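The grippers come to Wanlow

Saturday, September 19, 2020

I've been putting this post off because I still have to work with these people, and mostly I like them. But three of you have asked how it's going with the robots at work, so.

There are no robots at work. There's a firm called Asta that says there will be, and in the meantime there's us, holding a gripper in each hand and doing the jobs the robots are meant to learn. Every gripper has a cube on it covered in black and white squares, so the system can follow where your hands go. You pick the thing up, you put the thing down, you do it again. Our target is 300 goes a shift. My best is well short of that and I'm not trying very hard to improve it.

Xolani Matlala, our shift lead, calls it teaching. I asked him if teachers usually get paid the same as before with a shorter lunch, and he laughed, and then he went off to check and came back not laughing. To be fair to him, he did get us the lunch back. 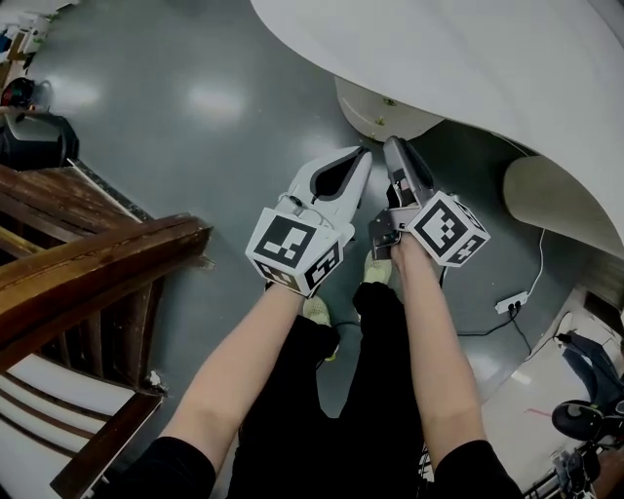
What bothers me is how the job has shrunk. I spent 8 years at Wanlow learning which parcels to worry about by the feel of them. You can't feel much through a gripper. So the one thing I'm good at is the one thing they aren't recording, and I've said so in two meetings. The answer was that it would be "captured in a later phase". I'd like to see the later phase written down somewhere, with a date on it.

My wrists have opinions too. By mid-afternoon I'm holding my own coffee like it might be scored.

Illey, who sits across from me, reckons I'm being a grump and that we'll all end up minding the machines for better money. Maybe. They said something similar when the new scanners came in, and the night crew went from two teams to one. I haven't seen a pay scale for machine minding. I've looked.

The trial runs until November, and then there's a review. I've asked if any of us will be in the room for it – still waiting to hear.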